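# Cheema Garment Care Word List

A list of 1,154 words and short phrases about washing, drying, folding and storing clothes, in English and Italian. It was made for people who translate care labels and shop texts. The current version is 3.

## What is in the files

- `terms.csv` – one term per line, with the Italian form, a short meaning and a source code
- `phrases.csv` – 200 full sentences as they are found on labels
- `notes.md` – open questions and regional words

The files are in UTF-8 and use a semicolon between columns. Please check this setting before you open them in a spreadsheet, or the accents will look wrong. 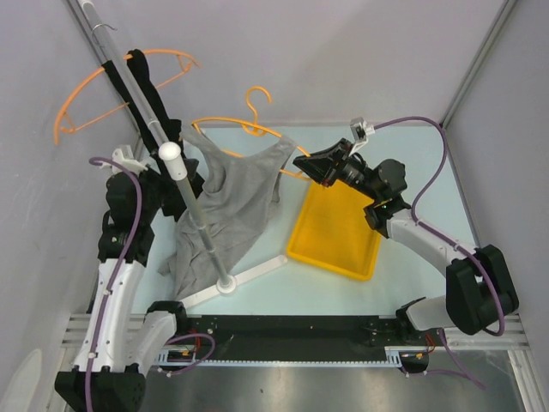
Each term has one of these marks: `ok`, `check` or `old`. A term with `old` is still kept, so that older label texts can be understood. "Tank top" and "undershirt" are separate entries, although Italian shops often use "canottiera" for both.

## How the terms were checked

Loredana Lombardi reviewed the Italian column, and Sobia Warraich reviewed the English meanings. When they did not agree, both forms were kept and the term was marked `check`. In March we also compared 100 of the phrases with the printed labels from Promlow.
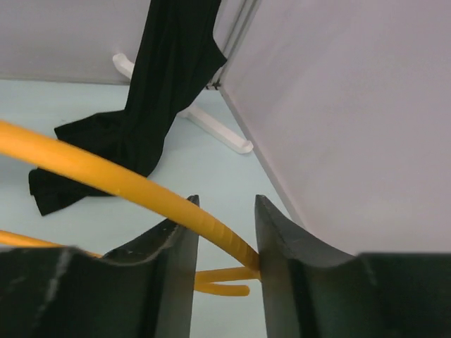
Spelling follows American use, so "color" and "gray" are correct here. British forms are in the column `alt`. Words for leather and fur care are missing, and we do not plan to add them.

## Corrections

Send corrections to Lenni Aaltonen, one term per message, with the line number and the source.

Last change: Aug 15, 2020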